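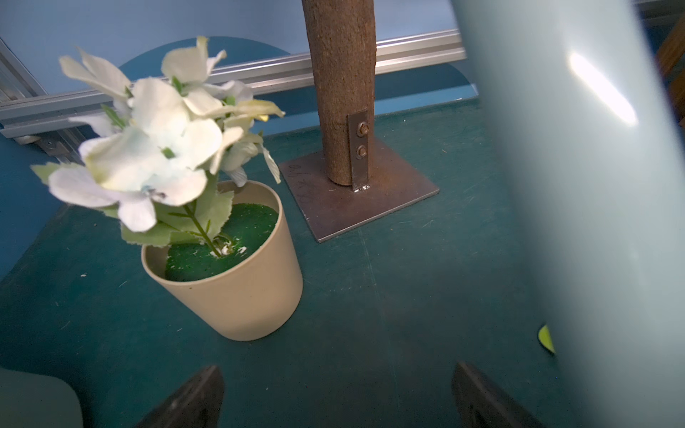 Nelly Ticona
Técnica de mantenimiento y autora de este cuaderno de taller

26 de enero de 2022

Las plantas artificiales baratas fallan casi siempre por el mismo sitio: la unión entre el tallo y el relleno. El tallo entra en un orificio pequeño, sin tope ni adhesivo, y todo el peso de las flores queda en voladizo. En una maceta redonda y ligera, de vaso troncocónico, el conjunto se vence hacia el lado más cargado en cuanto se toca.

La de flores blancas tiene el relleno verde con motas y las hojas de tela dentada, algunas caídas sobre el borde. Probé tres cosas, en este orden:

1. Lastre. Se saca el relleno, se echan 400 g de arena seca en el fondo y se vuelve a colocar. Antes hay que recortar la base del relleno, o quedará por encima del borde.

2. Adhesivo. Una gota de cola blanca en el orificio y 24 horas sin mover. La cola termofusible agarra antes, pero deforma algunas espumas; conviene probarla en un recorte.

3. Orientación. Se gira el ramo para que la parte más pesada caiga sobre el centro del vaso. Parece obvio y es lo último que hice.

El poste es otro asunto. La superficie imita la corteza, en marrones mezclados, y va sobre una placa cuadrada de acero con óxido. Lo sujeta por abajo una pletina vertical con dos tornillos hexagonales y sus tuercas, soldada a la placa. Hashini Biswas propuso en septiembre pasar a una segunda pletina en el lado opuesto. Sigo sin verlo necesario: para un adorno de sobremesa, la carga lateral es mínima.

Sí me preocupa el óxido. Sobre un tablero verde oscuro cualquier roce deja marca, y la placa apoya plana. Tengo pendiente cepillarla, desengrasar y dar dos manos de convertidor Vindwood, con 30 minutos entre ambas. La zona de la izquierda tiene unas anotaciones a mano, ya muy tenues, que copiaré antes de lijar.

Para la limpieza de las flores uso brocha plana y aire a baja presión. Nada de agua: los pétalos son de tela y los bordes tienen un tinte amarillo y azulado muy leve que no me fío de mojar.

Queda por decidir si la placa lleva fieltro o corcho debajo. El fieltro que tengo es de Marulanda y suelta pelusa.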